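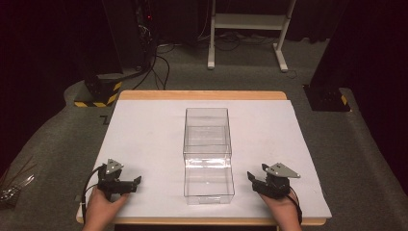
February, 9.40 am

Second go at the clear box. I've moved it to the middle of the white board so there's room on both sides, and I like it a lot better there. Clear plastic on white is a pain to look at (you mostly get the rim and a few reflections), but I'd still take it over the bare tabletop, where the grain shows through the walls and I lose the edges.

The box came from Votlow, open top, and I paid for two and got two, so no complaints! The listing said 400 mm for the long side. I haven't put a ruler on it yet.

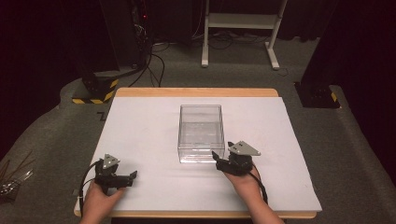 I also want to sort out which way it faces. Long side running away from me feels natural, and I'd like to keep it that way for the Flarance jobs so we aren't all doing it differently.

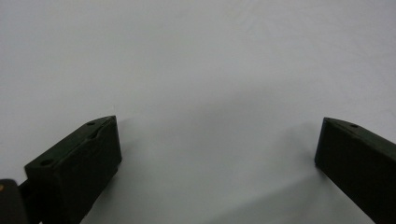
Trodwood Workshop – Bench and Materials Group

The board itself is a keeper. It's plain, it's pale, and it covers most of the table. The Alarcón sheet we looked at in the catalogue was 550 mm wide, far too skinny for this table, so please don't order it again. Wipe the board with a soft cloth only – the green scourer by the sink will wreck the colour.
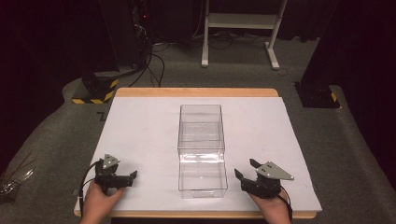 Still to do

Measure the box, inside and out
Pencil two corner marks on the board
Find a lid that fits, or give up on lids
Ask Votlow if they do a grey one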